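Print this page
E-mail this page

Making a Set of Painted Wooden Blocks (and a Box to Lose Them In)

You can buy colored blocks. They cost very little, they arrive in a bag, and the paint comes off on whoever chews them first. I make mine, which costs more and takes most of a weekend, and I have never once regretted it out loud.

These directions make as many cubes as you have patience for. I would start small. My first batch was 18, which sounded modest until I had to sand six faces on every one of them.

What you need

A length of square hardwood stick, as thick as you want your cubes. Maple is nice. Poplar is cheaper and takes paint without complaint.
A miter box and a fine saw, or a power saw and a healthy fear of it.
Sandpaper: 100 grit, then something finer.
Water-based paint in strong colors. Red, yellow, blue and green will keep everyone happy.
A stop block. Any scrap will do.
A shallow box with a lid.

Cutting

Measure the thickness of your stick. Do not trust the label at the store. Lumber labels are a form of optimism, and if you cut to the printed size you'll end up with a pile of things that are nearly cubes. Nearly cubes do not stack. Use the real thickness as your length, minus nothing.

Clamp the stop block so that every piece comes out the same, then cut one and check it on all sides. Turn it over and check again. If it's off, move the stop a hair and sacrifice another piece. When you have a good one, write "GOOD" on it in pencil and compare the others to it as you go.

Do not hold short pieces near a power saw with your fingers. Start with a long stick and quit while there's still plenty of it left to hang on to. The leftover goes in the scrap bucket, where it will live forever.

Sanding

Lay the 100 grit flat on the table and tape it down. Rub the cube on the paper, never the paper on the cube, or you will round the faces and the tower will lean. Go over each face a few times, then do it again with the finer paper. Break the edges lightly, one pass each. Corners get a tap.

Somewhere in the middle of this step you'll look up the price of store-bought blocks. Keep going.

Painting

Thin the first coat with a little water. It will look terrible. Let it dry for an hour, knock down the fuzz with a worn scrap of fine paper, and brush on 2 more coats at full strength. Paint 5 faces, set the cube on the bare one, and come back for the last face later. Those of us who have tried to do all six at once own a cube with a thumbprint in it.

I keep my color names in a notebook, and they're no help to anybody. The green is listed as "frog, but louder."

Leave the set alone overnight before stacking. Paint that feels dry on its own will still happily glue itself to its neighbor – ask me about the red and yellow pair from March, now a permanent duplex.

The stacking test

Put one block on another. Let go. If it sits there, even a bit crooked, you've made blocks. If it rocks, find the high face with a finger and go back to the sandpaper.
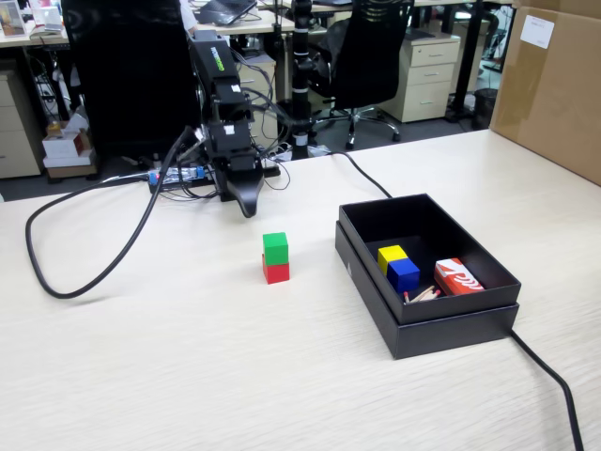 Sânziana Pîrvu

Green over red passes, slightly offset, and I'm not fixing it. Yellow and blue get their turn out of the box next. I like to try every color on the bottom at least once, in case one of them is hiding a bad face.

The box

A black rectangular box with its lid or base tucked underneath makes a decent tray. Low sides are good, so you can get a block out without tipping the whole thing. Check that the lid still goes on with the cubes inside before you decide this is their home. I have skipped that check.

A box like this also collects whatever else is lying around, and mine has picked up red-tipped matches and a little red and white cardboard package. Take the matches out before the blocks go to anyone small. Put them up high, in something that closes, and don't use the same box for both again.

For touch-ups, save a spoonful of each color in a jar with a tight lid. Label the jars. You'll think you can tell the blue from the green through the dried crust on the glass, and you can't.

Print this page
E-mail this page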